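Subject: Re: [vustton-sim] Open day – notes on the kitchen demo
From: Jihad Moussa
To: vustton-sim list
Date: December 21, 2023

Siobhán Egan wrote:

> Could whoever ran the kitchen station on the open day post the
> settings? Two of the Civine visitors asked me why the knife was
> chosen as the target when the counter was that full, and I could
> not give them a proper reply. They also asked whether the layout
> was fixed or drawn at random for each run. I would like to get
> back to them before the break.
>
> Also, did the second monitor show a separate run, or the same
> one from another camera? I was at the door most of the afternoon
> and only saw it in passing.
>
> Siobhán

Siobhán, all,

I ran the station together with Amedeo, so I'll take these in order.

The layout is drawn at random within limits. The counter, walls, window and arm base are fixed. The loose objects come from our household set and are dropped from a low height at the start, then left to settle for 2 seconds of simulated time before the arm is allowed to move. Anything that tips over stays tipped over. We do not reject a draw for being untidy, only for interpenetration or for an object that ends up off the counter.

The target was the knife for the whole session. It is thin, it lies close to the surface, and the grasp has to be placed on the handle with very little clearance under the fingers. A bottle is an easier pick and would have told the visitors less about the planner. The full counter was intended too. The planner treats every object except the target as an obstacle, and on a sparse counter it finds a straight path almost every time.
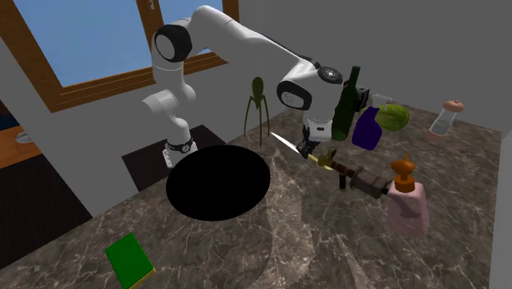 Manipulation and Simulation Group, Vustton

On the second monitor: same run, second camera. Both views are rendered from one physics state, so there is no drift between them. The first camera faces the base from across the counter and the second looks over from the other side. Several people took them for two different kitchens, mostly because left and right swap for a good part of the object set. Philomena suggested a caption strip with the camera name, and I have added one to the viewer for next time.

The random draw also explains the question about the mill. A visitor wanted to know if it had been laid on its side in front of the knife to make things harder. It was not placed by hand. The brown mill and the pink soap dispenser are in the same collision group as everything else, and the path around them is recomputed whenever the target pose changes by more than the set threshold.

Settings, as run:

Planner: sampling-based, joint space, shortcut pass on
Collision margin: 9 mm for all non-target objects
Grasp candidates per target: 234, filtered by reachability
Settle time: 2 s
Lighting: window plus one fill, no randomization
Materials: stock set, no randomization

The margin is larger than what we use in batch work. For the open day I preferred slower, wider motion that could be followed by eye from the back of the room. 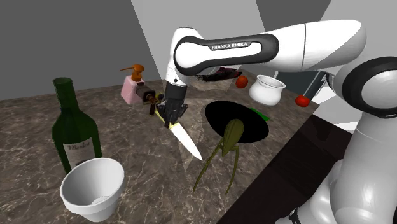
Orientation after the grasp is the part I would like comments on. The planner constrains the gripper only until the fingers close. From then on the knife is attached to the hand as a rigid body and the goal is given as a position with free rotation, so the blade can end up at whatever angle the inverse kinematics solver finds cheapest. In the view with the Merlot bottle on the left, it is tilted down and to the right with the tip just above the marble, and a pose like that leaves very little room for error in the modeled blade length. Enda Ó Néill raised the same point at the station. He would add a cone constraint on the blade axis for the full carry phase. I tried it on the stored draws and planning time goes up, though still within what a live demo can bear.

There is a related problem with the collision shape. The knife uses a convex hull, so the space between the handle and the blade line counts as solid. For the citrus squeezer the hull is much worse, with the thin legs closed up into one block, and the planner then avoids a region that is mostly air. A convex decomposition of both meshes is ready on the branch "ardeleanu". I would be glad if one more person ran it before I merge.

The full set of stored draws is 2,085 files and sits in the usual place under october-sets/kitchen. The open day used a subset, and the seeds are in the text file next to it. If you replay them, use the same physics build. A newer one changes the friction model, and the objects settle differently from the same seed.

Siobhán, for the Civine people the short form is: random layout, fixed target, one run, two cameras. They are welcome to the seeds file if they want it.

Still open:

– cone constraint on the blade axis, on or off by default
– a second tester for the decomposed meshes
– whether the caption strip should also show the planner state

Jihad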